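4.2 Baskets, mats and the sorting surface

This section covers the surface the sorting was done on and the containers placed on it. Coding of the household interviews is in 4.3. We kept the material from the kitchen visits and the material from the table sessions apart at first, then merged them, because the same problems kept turning up in both.

The question going in was a small one. When people tidy small loose things (tape, string, pens, chargers, batteries) into open baskets, what decides which basket a thing goes in? Earlier work on home storage mostly looks at closed units: drawers, cupboards, lidded boxes. There the label or the habit does most of the work. Open baskets are different. You can see in. You can change your mind. And you can drop something in from above without committing to much of anything, as several of our households put it.

Households came to us through the Stullulgate tenants' newsletter. Each one was visited at home and then invited to a table session. Visits ran in the evening, mostly, after dinner, when the counter was at its worst. We asked people not to clean up for us. Most did anyway. Sheehan kept the field notes and Breathnach did the coding, with a second pass by both on anything marked unclear.

Across all visits and sessions we logged 1,237 placements. A placement is one object let go of in one container and left there until the next object was picked up. Objects moved again later got a new line in the log, linked to the first. Objects put down on the bare table or on the mat "for now" were logged as parked. Parked objects turned out to matter more than we planned for, see below.

Containers. We used baskets because baskets were what people had. Wicker, mostly, or plastic in a bright color, and hardly ever a matching set. Participants described them by color or by what they used to hold ("the bread one", "the Easter one"). Almost no one used size as a name, even where size was the obvious difference. So for the table layouts we stayed with color: a brown wicker basket and a yellow basket, the yellow one wider. Neither was labeled. In an early trial we tried paper tags tied to the handles and the tags became the whole task, people read them out loud and then argued with them. Tags were dropped.

Mat. The mat is there for two reasons. It gives a plain ground for small objects, so things like clear tape and white string don't vanish on a white tabletop. And it marks out a working area. At home people did this themselves with a dish towel, a cutting board, a flattened paper bag, in one case the lid of a pizza box. Whatever was on the towel was "in play". Whatever was off it was somebody else's problem or tomorrow's. We wanted the same sort of boundary on the table, and a large brown mat covering most of the top did the job well enough. Some of the white tabletop is left showing, which gave people an edge to park things on.

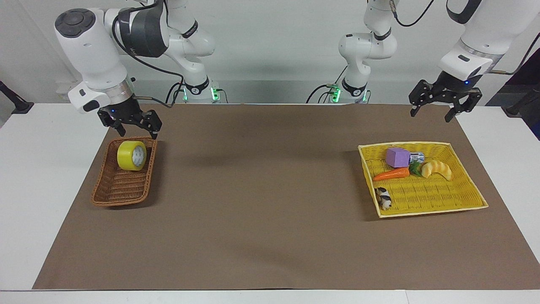 Figure 2. Sorting surface with brown mat, wicker basket and yellow basket.

Placement of the baskets was harder to settle than we expected. At home, baskets sit where there's room. Under a window, on top of the microwave, at the back of the counter behind the kettle. People reach over things to get to them and don't seem to notice they are doing it. On a clear table all of that goes away, and the first layouts felt wrong to everyone who tried them – too neat, too far apart, "like a test" in the words of one of our pilot households. We moved the baskets onto the same mat as the objects and the complaint mostly stopped.

We also gave up on symmetry. Two baskets at equal distance, left and right, pushed people into alternating. One here, one there, one here. It looked like sorting but when we asked afterward they could not say what the rule was, and neither could we. An uneven layout, with one basket tucked toward a corner and the other off to the other side, broke the rhythm. People slowed down and started to give reasons.

Reasons given. Three kinds came up again and again in the talk-aloud notes, and a fourth turned up less often but is worth keeping.

Kind reasons: "tape goes with string." The object belongs to a family and the family has a basket. These were the most common at the beginning of a session, when both baskets were empty or close to it, and the first few objects more or less set the rule for the rest.

Use reasons: "I'll want that one soon." The object goes wherever it will be easiest to grab. At home this was nearly always the basket closest to the door or the stove. At the table it was the nearer one.

Fit reasons: "that'll roll out of there." Shape against shape. Round things, long things, things with a cord. A roll of tape gave a lot of these. It rolls on its edge, it lies flat if you take the trouble, and it sits badly on top of anything soft. Participants who started with a kind reason for tape often switched to a fit reason once the basket had something in it.

Company reasons, the fourth: "it can keep the other one company." Not quite kind, not quite fit. The object goes in because the basket looks underused. Breathnach first coded these as joking and we later pulled them back in, as they predicted what happened next better than the joking label would suggest. A basket that recieved one company object got more of them.

Parked objects. In the home visits, parking was constant. An object gets lifted, looked at, put down again in a slightly different spot. Four or five of these and the towel is fuller than when they began. We had assumed parking was indecision and would drop off as the rule firmed up. It didn't. It moved. Early parks were near the middle of the working area, later ones near the edges, and the last ones were off the mat altogether, on the bare tabletop. Asked about it, people talked about the edge objects as if they were already dealt with. "Those are going upstairs." "That's for my sister." The edge worked as a third container that nobody had given them.

This has a practical side for anyone designing a layout like ours. If the mat covers the table completely, there's no edge, and the parked things stay in the middle and get re-sorted. If the mat is too small the edge fills up fast and the baskets hardly get used. We settled on a mat that leaves a strip of table bare. We don't claim it is the right strip. It was the mat we had.

Rim and drop. Most of our households let go of objects above the basket and didn't reach down into it. Heavier objects were lowered, fragile ones too, but tape, pens and string were dropped from over the rim. Wicker is forgiving here. It makes a small dry sound and people seemed to like it, a few mentioned the noise without being asked. What wicker does badly is catch things: cord ends, the loose end of a roll, the clip on a pen. An object caught on the rim got picked up again and, in quite a few cases, went to the other basket the second time. We count that as a new placement and we think it's a real one, not an accident of handling, though a reader could fairly disagree.

Width matters for the same reason. A wide basket takes a careless drop. Several participants drifted to the wider basket late in a session with no change in their stated rule – they were tired and it was easier to hit. We had not planned for this and cannot seperate it cleanly from color or position in the present data. A follow-up with two baskets of the same width is the obvious next step.

Emptying. Every session ended with both baskets tipped out and the participant asked to say which group was which. We expected this to be trivial. It wasn't. Groups that had seemed solid in the basket looked arbitrary on the mat, and people said so, some of them a bit embarrassed. One participant, who had run a haberdashery counter and sorted faster than anyone else we saw, looked at her two piles and re-did the whole thing without being asked. Her second sort was by color of packaging. She said the first had been for us and this one was for her.

We take from that a caution about reading too much into any single sort. What ends up in an open basket depends on the basket, where it stands, what fell in first, and how late it is. The household interviews say the same in other words. The Ó Néill kitchen is the clearest case, and since it's discussed at length in 4.3 we only note that the family's two baskets swapped contents between our first and second visits, and that no one in the house remembered doing it.

Limits of this part. The table was cleaner than any kitchen we visited. Nobody was cooking. Children were present in the home visits and mostly absent from the table sessions, and children move things. The object set was ours, picked from what we'd seen at homes, so no one was sorting their own tape. Visits were finished before August, so the school supply rush, which several households warned us about with some feeling, is not in the log.

Still to do for this section: re-check the parked codes against the new edge definition, and add the rim catches as their own column in the log. Sheehan has the notes for both.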